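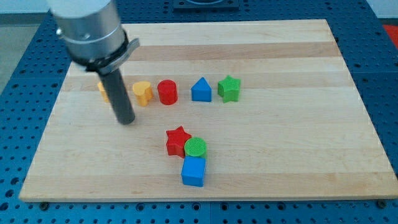 # Brater 14 set-top box

The Brater 14 is the box we've wanted to put on our shelves for ages, and now it's in! It gets you free satellite channels from a dish, local channels from an ordinary antenna, and plays back whatever you record, all from one menu. One remote, one channel list. If you've ever had to explain to a visiting parent which input the news is on, you already know why we like it so much.

## What it does

You plug in the dish, or the antenna, or both, and the box runs a scan. Everything it finds goes into a single list that you can shuffle however you want. Put the movie channels at the top, hide the shopping ones, give the kids' channels their own page. The list holds up to 1516 channels, far more than most dishes will ever pull in, and it scrolls fast (the older Brater was a slog here, and we told them so more than once).

The program guide goes 14 days ahead where the broadcaster sends that much. Some send only a day or two and the rest of the grid stays blank, which has nothing to do with your box.

Pop-up channels are where this thing shines. When a broadcaster opens a channel for a few weeks of holiday movies or a sports tournament, the Brater picks it up overnight and puts a small "new" tag next to it in the list. When the channel closes, it drops out again. You don't have to rescan!

## Recording

There are two tuners, so you can record one channel and watch another. Recordings go to a USB drive, which you'll need to supply yourself. A drive with its own power cord works best, as the port on the back is a little weak for the big ones. You can also pause live TV for up to 30 minutes, long enough to deal with dinner or the dog.

Series recording works by title. It's pretty good, though a show that changes its name slightly between seasons can slip past it. Check the schedule page when a new season starts.

## In the box

- Brater 14 receiver
- Remote with two AAA batteries
- HDMI cable
- Power adapter
- Quick start card

No dish, antenna or USB drive.

## Specs

| | |
|---|---|
| Model | Brater 14 |
| Weight | 408 grams |
| Tuners | 2 (any mix of dish and antenna) |
| Video out | HDMI, up to 1080p |
| Audio out | HDMI, optical |
| USB | 1 front, 1 rear |
| Network | Wired or Wi-Fi, optional |
| Channel list | 1516 |
| Color | Black |

The box doesn't need the internet for anything on this page. Hook it up to your network and you also get software updates and a nicer guide with show artwork.

## Will it work with my setup?

Nearly any dish with a standard universal LNB is fine. If yours came from a pay-TV company it may have a special one fitted, so look for the label under the cap or bring us a photo of it. The Brater does not take pay-TV cards. For those, look at the Mosquera twin receiver instead, a good machine with a much bigger remote.

If you have an old TV with only the red, white and yellow sockets, ask for the Ustby adapter when you order. It works well with this model.

## Tips from the shop

Olesia Hrynyshyn has had one at home since March and sorts her list by language, using the colored buttons to jump between them. Hold the green button for a second to save a group. It's not in the quick start card, and we use it every day now.

Pickup is at our Fluvumthorpe counter, or we can ship it. Boxes bought in the shop can be loaded with the local channel list before you take them home, just ask at the desk.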